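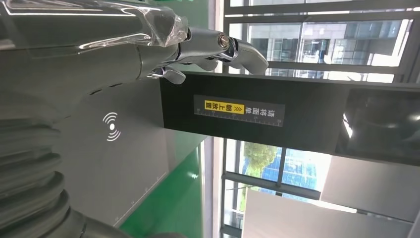 The windows.

Good morning. My name is Santosh Vashisht and I handle returns for Podholm. The talk runs 20 minutes with time for questions after.

Start with the number. In August we took back 1442 parcels. Pause here. Most people in the room will guess that the main cause was damage. It was size. Customers ordered two of the same coat, kept one and sent the other back.

Slide 2. What the customer sees. They fill in a form, print a label and drop the parcel off. Then they hear nothing until the refund shows up. In the old setup that took 18 days. Read out the Feris complaint, the short one, and leave out the order number.

Slide 3. Where the days went. Two days in transit. One day to open and check. The rest was waiting for someone in accounts to match the return to the sale. Strebel had the same problem and fixed it by refunding at the first scan. We looked at that and decided to copy it for orders under a set price. 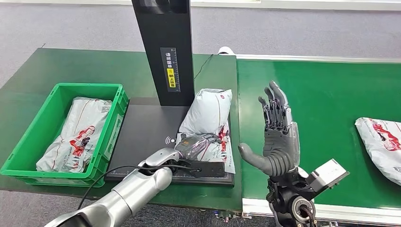
What happens if the item inside is the wrong one?
We refund anyway under the price limit and put a note on the account, and a second wrong item means the next refund waits for the check.

Slide 4. The form. We cut the list of reasons for return. "Changed my mind" and "No longer needed" are now one line. Mention that Flavon still keeps them apart and gets nearly the same totals for both.

Slide 5. Things that did not work. The reminder email brought in more calls than it saved. The printed return slip got left out of the box or filled in for the wrong order, so we dropped it. Do not spend long on this slide unless somebody asks.

Slide 6. Costs. Skip if short on time. The handout has the table. The fee for bulky items is still under review, so do not give a figure for it.

Last slide. Contact details, and the sign-up sheet for the size chart group. First meeting is Tue 29 October. Leave the slide up during questions.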